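Does swapping the background panels really show that a policy generalizes?

Posted by Galletti

I'm reading a write-up from the Stukenero group on a two-arm manipulation policy, and I'm having trouble with the headline result. They collected 300 demonstrations in an enclosed cell while changing the wall panels and the floor mat between batches. They then report 67 percent success on a background the policy had never seen. A control policy, trained with one plain background, managed 30 percent on the same test.

The claim is that patterned surroundings teach the policy to ignore the surroundings. Maybe. But the arms, the rails and the base never move, and as far as I can tell neither does the fixed camera. How much can I conclude from this? I want to know before I spend a month printing panels.

3 answers

Sânziana Vasiliu

Less than the abstract wants you to. Start with what a background change touches and what it leaves alone. I've run a cell along these lines, with maroon mandalas on the walls and a vine print on the mat.

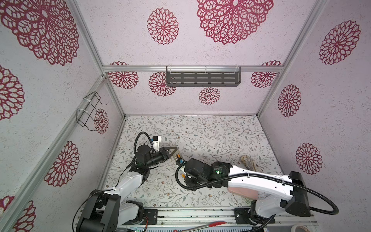
What stays fixed

The aluminum rails, the arm bases, the basket hanging at the back and the black rack on the left wall all give a network something to line up against, whatever is printed behind them. A policy can lean on those and still look "background invariant." I would want a test with the rack and basket taken out or moved, and another with the fixed camera shifted a little.

The wrist camera matters too. If the policy gets most of its useful signal close to the fingers, the wall print may hardly enter into it. Ask for results with each view masked separately. I couldn't find those in the write-up.

As for 67 against 30, how many trials per condition, and who decided what a success was? One unseen background is one sample of backgrounds, however many times you repeat the task in front of it. I'd print 2 sets of panels that look nothing alike, hold both out of training, and report them separately.

Kisby

just use color jitter and random crops, panels are a waste of paper. worked for us

Căpraru

Kisby, worked on what? Jitter changes the color of the whole image, arms included. It won't put a flower behind the gripper where there wasn't one before.

I agree with most of what Sânziana wrote, but I'd check the control first. If it was trained on the same number of demonstrations and they were all recorded in one sitting, lighting and operator habits are mixed in with the background. The Stukenero appendix says the patterned batches were spread over several weeks. That alone could account for part of the gap. Email them and ask for the per-batch numbers before you print anything.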